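**Ticket 142: foam mat, seam lifting / tiles creeping apart**
Site: Sotgate, upstairs room
Raised by: Songül Yalçınkaya
Assigned: Volkan Yurt
Priority: low (raised by me to medium, lowered again by Preben)

**Reported problem**

The blue puzzle mat won't stay together. Every few days the join between the two main tiles opens up enough to catch a fingernail, and small things placed near it end up leaning. I have pushed it back together so often that I now do it on the way to the kettle.

**Log**

*VY, 09:40.* Asked Songül whether the tiles were the same make. She said they were both blue. Checked the undersides: one is stamped Hatach, the other has nothing on it at all. Tabs look the same until you try to press them home.

*VY, 10:15.* Swapped the unmarked tile for a spare from the Wekham store. Went in with a thumb and some swearing.

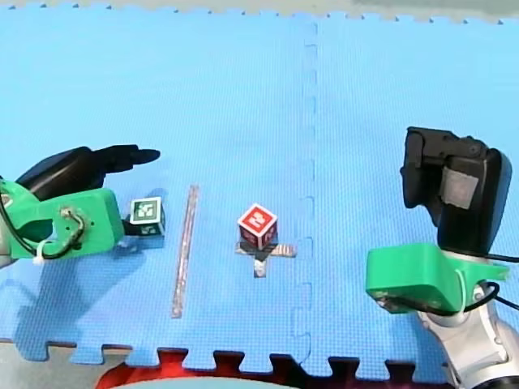 *VY, 14:05.* Preben Ladefoged wanted to know why we don't just tape it. We did tape it, in June, and the tape took a layer of foam with it when it came off. I would also like to keep the surface as it is, because those tiny raised squares are the only reason the cubes stay where they're put, and tape is as slippery as a fishmonger's floor. Tape is off the list. Please stop adding it to the list.

*PL, 14:20.* Only asking.

*SY, 16:30.* Near edge is still a nuisance. The tabs there have nothing to lock into, so they curl. Gönül Aydoğan says Sarıgül sell straight edging strips to fit. Erhan says they're a swindle. They have agreed to disagree, loudly, in the corridor.

*VY, next morning.* Seam checked at 08:50 by running a ruler across it. No step. Left everything set out and went to look at edging prices.
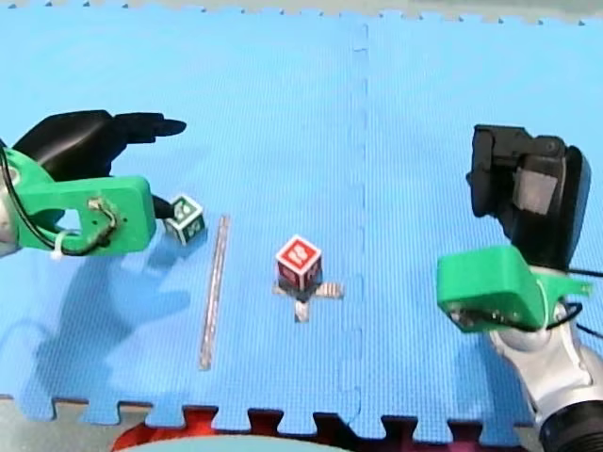 *Mat at Sotgate with the red cube near the middle, toothed edge still without its strip.*

*VY, 11:10.* Edging strips come in packs of 5. We need one. Asked Sarıgül whether they'd split a pack and was told, very politely, no.

*SY, 11:25.* Could Wekham use the other four?

*VY, 11:30.* Wekham has carpet.

**Status**

Seam: fixed, pending somebody dragging a chair over it.
Edge: open. Waiting on Preben to approve the pack.
Tape: no.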